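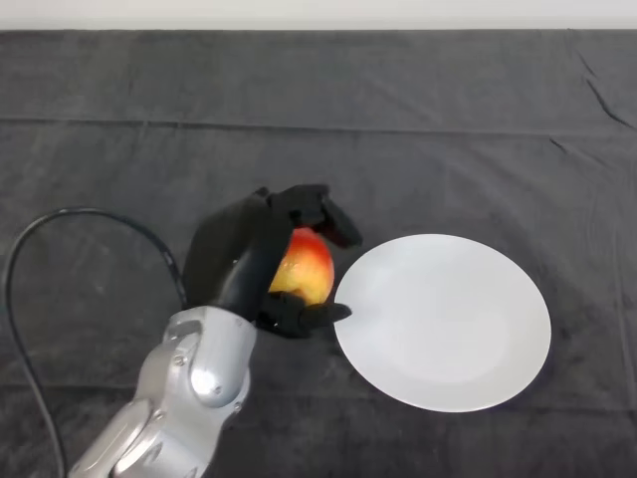
Wir suchen jemanden, der unsere Stoffe in Ordnung hält (Teilzeit, Hundgate)

Hallo! Ich bin Ilham Yusof und kümmere mich bei Pletach um alles, was mit Tischdecken, Unterlagen und Bezugsstoffen zu tun hat. Wir verleihen Textilien an Werkstätten, kleine Bühnen und Leute, die einen Tisch für eine Präsentation oder einen Dreh herrichten müssen. Allein komme ich mit den Decken nicht mehr hinterher, also suche ich ab Juli Verstärkung für unser Lager in der Hundgate.

Am meisten gefragt ist bei uns gerade dunkelgraues, weiches Tuch, filzig im Griff. Auf einem großen Tisch sieht das toll aus – und man sieht darauf leider auch alles. Jeder helle Fussel, jedes Stäubchen, jede Falte vom Zusammenlegen. Wer einmal so eine Decke ausgebreitet hat und den langen Knick quer über den Tisch laufen sah, weiß, wovon ich rede (und wer dann noch die schrägen Knitter in der Ecke entdeckt, holt sowieso wieder den Dampfer).

Was du bei uns machst

Du nimmst zurückgekommene Decken an, schüttelst sie aus und schaust sie am großen Tisch von beiden Seiten durch. Dann wird gebürstet und mit der Rolle abgezogen, und zwar immer in eine Richtung, bitte! Danach kommt der Dampf dran. Mit dem Eisen gehen wir an den Filz nicht direkt ran, das gibt Glanzstellen, und die kriege ich nie wieder raus. Fertige Stücke werden gerollt, nicht mehr gefaltet. Da stellen wir im Moment um, die alten Stapel im Regal Kombo müssen nach und nach aufgelöst werden, und das wäre auch gleich deine erste größere Aufgabe. In unserem Bestand stehen 1318 Stücke, du wirst dich also nicht langweilen.

Ab und zu fährst du mit zum Kunden und deckst Tische ein. Das mache ich selbst sehr gern, weil man mal rauskommt. Für Lotiver, unsere kleine Reihe mit Maßdecken, wird außerdem gelegentlich zugeschnitten und gesäumt. Nähen musst du dafür nicht können, das zeige ich dir, wenn du Lust hast.

Was du mitbringen solltest

Geduld und ein gutes Auge. Eine Ausbildung brauchst du nicht, Erfahrung aus Wäscherei, Hotel, Theater oder Schneiderei freut mich aber natürlich. Du solltest länger stehen können und eine schwere Stoffrolle zu zweit tragen können. Bei starker Stauballergie ist das hier eher nichts, das sage ich lieber gleich. Deutsch so, dass wir uns bei der Arbeit gut verstehen, reicht völlig.

Was du bekommst

Etwa 60 Stunden im Monat, verteilt auf Vormittage, die wir zusammen absprechen. Bezahlten Urlaub, Arbeitskleidung, einen ordentlichen Kaffee. Die ersten vier Wochen arbeiten wir durchgehend zu zweit, danach hast du deinen eigenen Tisch und teilst dir die Reihenfolge selbst ein. Über den Lohn sprechen wir beim Kennenlernen, ganz offen.

So meldest du dich

Schreib mir ein paar Zeilen, was du bisher gemacht hast und ab wann du könntest. Ein Lebenslauf ist schön, ein Anschreiben im Bewerbungsdeutsch brauche ich nicht. Du kannst deine Unterlagen auch im Lager abgeben, einfach klingeln bei Pletach, zweite Tür im Hof. Zum Kennenlernen lade ich dich auf zwei Stunden Probearbeit ein (bezahlt!), dann merken wir beide recht schnell, ob es passt.

Ich freue mich auf deine Nachricht!
Ilham

Stand der Anzeige: 15.06.2025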